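Grota (student robotics project)

Grota is a student robotics project run out of Skosdale, and I've been one of its members long enough that they let me write the wiki page. So this is the encyclopedia entry, but I'm going to say "we" a lot. Last updated 2024-11-17.

Background

The club started as an after-class thing at Laltemer, the community college on the hill, with 4 students and a lot of borrowed tools. The name comes from the basement room where the first meetings were held (it really did feel like a cave down there!). We've since moved upstairs, where there's carpet and daylight, and the membership list has grown every term.

The work

Most of what we do is hands. Grippers, fingers, knuckles – anything that has to close on an object without crushing it or dropping it on the floor. You'd think a finger is a simple thing to build, and then you spend a whole evening on the hex screw at one joint.

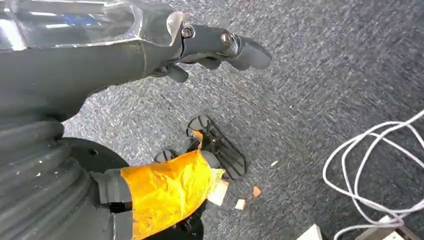 New members usually start on the mechanical side and pick up the programming as they go. I did it the other way around and regretted it, as I had lovely code and no idea why the wrist kept drifting to one side. There's a shared logbook with 791 entries in it so far, and a good chunk of them are about loose fasteners. Orange tape gets its own section. We use it for marking, for holding and for "I'll fix that properly next week," and some of those next weeks were two years ago.

The other half of the work is taking the arm through everyday jobs around people, which is much harder than running it alone on an empty stretch of floor. People reach in, shift things around and talk to each other, and the arm has to cope with all of it.

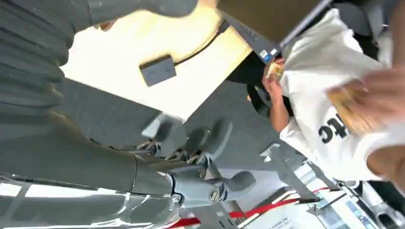

My favorite sessions are the ones with soft or crinkly things, the kind that change shape when you grab them. A solid block is easy once you have the numbers right – a bag is different every single time! We keep score on a whiteboard, and there are arguments about what counts as a proper grasp. My position is that if it stays put until you let go on purpose, it counts.

The Ruiz-Ortega round

Every December we enter the Ruiz-Ortega round, a friendly contest for student teams where each arm gets the same set of small tasks and a strict time limit. Our best total is 909 points, which got us second place and a very ugly mug. Most of the fall goes into getting ready for it, and that mainly means doing the same reach over and over, then checking the fingers and the cover, then doing it again.
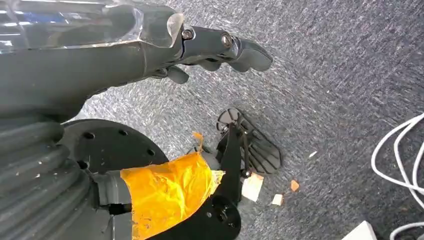
Joining

Anyone enrolled at Laltemer can come along, whatever they study. There's no fee and you don't need your own tools, but do bring a notebook and wear shoes you can kneel in. Sessions run for 2 hours, plus however long it takes to find the right hex key.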